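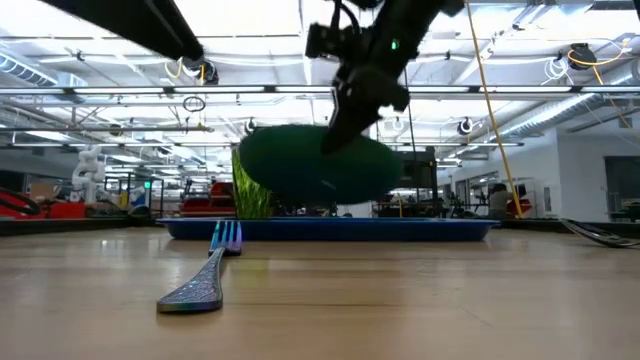
Table clearing on subscription

Nusent has spent most of its short life selling grippers to other people's robot builders. Since January it has offered something larger: a tabletop arm kit called the Gillus, with a service plan that covers setup, training and repairs.

The kit is meant for small canteens and care homes. It bolts above a table or counter and sorts what people leave there, with trays, cutlery and serving pieces each going to a place the customer chooses. It lifts up to 2 kilos.

Skarphéðinn Hafstein, who runs the service side, says customers always ask about forks first. "A fork is thin and it shines, and if it has a coloured finish it shines differently from every side," he says. His team tests with patterned handles and tinted tines as well as plain steel, and with trays in strong colours. Large smooth shapes are a separate job. A rounded oval piece gives the fingers no edge to hold, so the arm has to come down from above and choose its spot with care.

Setup takes two days. An engineer teaches the arm the customer's own tableware, and new items can be added later from a tablet. Kamol Yensuk, who manages the kitchen at Bech, a residential home on the trial list, found that part easy. She was less pleased with the speed. "A person is quicker at lunch," she says. "I use it for the evening trays, when I'm short of hands."

The arm costs 3000 pounds to install and 500 pounds a month after that, with spare fingers included. The rival Plisus service is cheaper by the month but charges for call-outs. Nusent is taking orders for the second batch now, with delivery after the summer.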